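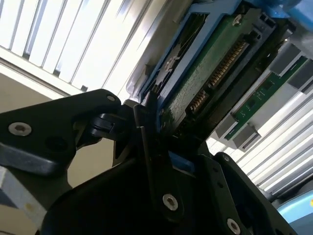

Wrist cam, drive in its blue caddy, connector edge toward the fingers.

June, notebook entry for the teardown project (team Follaseck)

Very good day! Writing this up before I forget the details, and so the people on the evening shift don't redo everything from scratch.

The job for this part of the course is still the same: take a desktop tower apart with the two arms, and park the parts in the printed tray so the sorting group can pick them up by pose. CPU and hard drive are the ones that earn points at the Pernumness demo. RAM and the rest are bonus, and we agreed to leave them alone for now.

Most of today went to the drive grasp. The old approach came at the caddy flat and closed on the long side, and the plastic flexes there more than you'd think. If the fingers land a little high they push on the rail, the whole thing tips, and then the place pose is garbage. We changed to a steeper wrist angle and a slower close. I also cut the closing force in the config (it's in the Inero branch, file grasp_drive, please don't merge it yet). Dropped the approach speed to 140 mm/s while I was in there, and I like it a lot better. It just looks calmer.

The thing I want everybody to watch is the connector side. The gold pins are right there next to the fingers when you come in from below, and the planner has no idea they exist. I added a keep-out box along that edge with a 5 mm margin. It's crude, but the planner respects it and still finds a path, which made me happier than it should have.

22 runs logged since lunch. I haven't sorted them into good and bad yet, so no success rate here. My gut says the new angle wins by a lot, but my gut also said that about the foam pads.

Then the placing side:
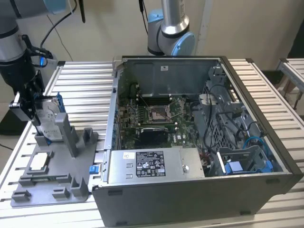 Tower on its side, drive going down toward the upright guides, chip parked in the left recess.

I love this tray. Version 2 has the tall guides at the back, and they forgive a surprising amount of yaw error on the way in. The recess for the processor is good too, shallow enough that the fingers can get at the sides later. Tạ print profile, same as before, just with more walls on the posts – the thin ones on the first version snapped when I looked at them.

Still annoying: the daylight. With the sun on the blinds, the wrist view gets washed out behind the drive, and the edge detector starts liking the slats more than the caddy. Fixed exposure helps. Lower exposure helps more but then the black fingers and the shadow under the board all turn into one blob. Try a mask over the finger region first, it's cheap.

To do:
– label the 22 runs
– redo hand-eye calibration on the left arm, it feels off in z
– chamfer the tops of the guides a bit more
– ask the sorting group which way they want the drive label facing

Leaving the tray bolted where it is. Please don't move it, the place poses are all taught from there!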